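The Apple Test

Viera Malý said the apples would stay red until the end of the month, and Sabina Šimko wrote down the word "stay" and put a line under it.

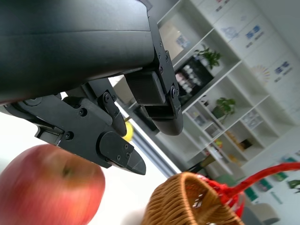
"Stay how?" she said.

"Red. Firm. Sweet." Viera pushed the basket across the counter. "You put one by the basket on Mon 2 May and one in your refrigerator, and you come back and tell me which is better. Everyone in Foltham has done it."

Sabina had lived in Foltham for 3 years and had not done it. She wrote a column for the county paper, 200 words on most weeks, about things people bought and whether they were worth the money. She had done mattresses. She had done a water filter from Drendex that made the water taste like the filter. Now the editor, Branislav Ondrejka, wanted the Malý basket, which had been in the window of the Malý store since before either of them could read, and which people drove in from Jorton to buy.

It was supposed to keep fruit. That was the whole claim. A basket with a red handle, wicker, the kind you see at Easter with a plush rabbit in it, and any fruit set in it or next to it would outlast fruit kept anywhere else.

"Why next to it?" Sabina said. "If it's the basket that does it, why would next to it work?"

"My grandmother said next to it."

"Did your grandmother say how far?"

Viera thought about this longer than Sabina had expected. "She never said far," she said.

Sabina took the basket home and put it on the table in the back room, across from the white shelves where she kept everything that had no other place. She set a big apple down beside it, one with some yellowish green in the red and a dark spot near the top, because she thought a flawed apple was the fairer test. The second apple, the closest match she could find, went into the refrigerator behind the milk. She dated a card and taped it to the wall and felt foolish, and then felt that feeling foolish was part of the job.

Branislav called on the third day.

"Well?"

"It's an apple," she said. "It's been three days. An apple on a dashboard would last three days."

"Bhavana says hers kept until summer."

Bhavana Krishnan ran the front desk at the paper and believed in a number of things, including a bracelet. Sabina asked to speak to her.

"Which summer?" she said.

"I don't know, a while ago. We still had the old car."

"And you kept an apple until summer. One you bought in March."

"It might have been pears," said Bhavana. "But they kept."

"Did you look at them?"

"Why would I look at them? They were keeping."

Sabina wrote that down too. She had noticed that people who loved the basket never seemed to have eaten the fruit. They had an aunt who ate it. They'd given it to a neighbor. Birger Sundqvist, who repaired clocks two doors down from the store, told her that he owned two of the baskets and had kept a peach in one of them all through a hospital stay.

"What was it like when you got home?"

"Oh, it was gone."

"Rotten?"

"Gone," he said. "I figured my daughter had it. She said she didn't." He looked pleased about this, as though it settled something.

By the second week the apple in the back room had begun to bother her. She had expected it to go soft and it hadn't. She pressed it with her thumb in the morning and again after supper. The dark spot was the same size, or she thought it was, and then she was annoyed with herself for not having measured it at the start. She took a ruler to it. Now she had one measurement and nothing to compare it to.

The refrigerator apple was also fine. Naturally it was. That was what refrigerators were for, and hers had cost 859 dollars, which was a great deal more than the basket.

She moved the apple to the far end of the table, to see. Then she moved it back.

It was a warm week. A loaf of bread went blue in the kitchen. She bought two bananas, left one on the counter and put one in the basket itself, and within a few days they were both brown, the same brown, and she felt such relief that she called Branislav at home.

"Bananas," she said. "It doesn't do bananas."

"Did Viera say it did bananas?"

"She said fruit."

"I'd ask her," said Branislav.

She asked her. Viera was up on a stepladder with a feather duster and didn't come down. "Well, no," she said. "Not bananas. Bananas aren't from here."

"Lemons aren't from here either. There's a lemon on your sign."

"My husband painted the sign."

Sabina stood there a minute. The store smelled of straw and floor wax. A couple with Jorton plates on their car were holding up baskets, one after the other, and arguing about which red was the better red, and neither of them asked what the thing did. She supposed they already knew.

On the last day of the month she took both apples to the kitchen and cut them in half. The refrigerator apple was crisp and tasted of cold and slightly of onion. The other one was a little mealy near the skin. It was sweeter, though. She ate a slice of each, then another slice of each with her eyes closed, mixing up the plates first, and she picked the sweeter one again. That could be explained. An apple kept out in a room gets sweeter on its way to getting worse, and she knew that, and she put it in the column.

The column ran at full length and said that the Malý basket was a nicely made basket. It got more mail than the mattresses. Most of the letters said she had set the apple on the wrong side.

She read them at the table in the back room. There was a new apple by the basket, on the left this time - she'd had to put it somewhere - and the card on the wall had a second date on it, in pencil.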